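Sorting Plastic Drink Bottles at Nekcombe

These instructions apply to all work areas in the Nekcombe building. They replace the notice issued in April. Please read them before using the recycling bins.

1. Empty the bottle into a sink. Do not pour leftover drinks into a bin or a planter.

2. Rinse the bottle once with cold water and let it drain.

3. Put the screw cap back on. Caps left off the bottle are too small for the sorting line and must go in the general trash.

4. Leave the label in place. Hastico, which collects from the building, removes labels at its own plant.

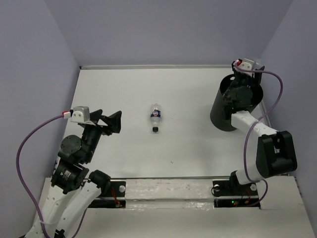

5. Place each bottle in the bin one at a time. Bottles should not be bagged or tied together.

6. Stop filling the bin when the contents are 2 inches below the rim. Full bins are to be taken to the collection point on the ground floor and emptied there.

Glass, cans, and cartons are collected separately. Bottles that have held oil or cleaning products are not accepted under this procedure and should be taken to the Facilities Office, Room 200.

Updated Friday, July 26, 2019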